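Skuronetti wants 430 a month for its teaching kit, and for that you get a hand-held gripper, a headset, a backpack and the promise that your own staff can show a robot how to do their jobs. I remain to be persuaded.

The brochure talks about "capturing skill". Yolanda Kowalczyk, who packs orders at Plomley and is very quick, tried the gripper in July and told me it was like tying her laces in oven gloves. Her skill is in her fingertips. The kit has two fingers and a pair of black pads.
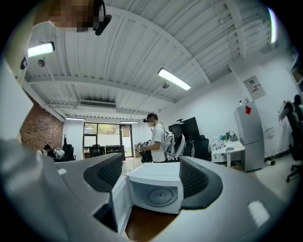 The hand-held gripper, with a second one in use across the room.

Then there is the time. Skuronetti suggests 1000 recordings for each task, and Plomley has nine tasks on its list. Who packs the orders meanwhile? The sales pages are silent on that - and on what happens when the boxes change size, as they do every few months.

Kwesi Essien at Drisar thinks I am being unfair and that the price will drop. Perhaps it will. I would still ask for a 3-month trial, with the robot included, before signing anything.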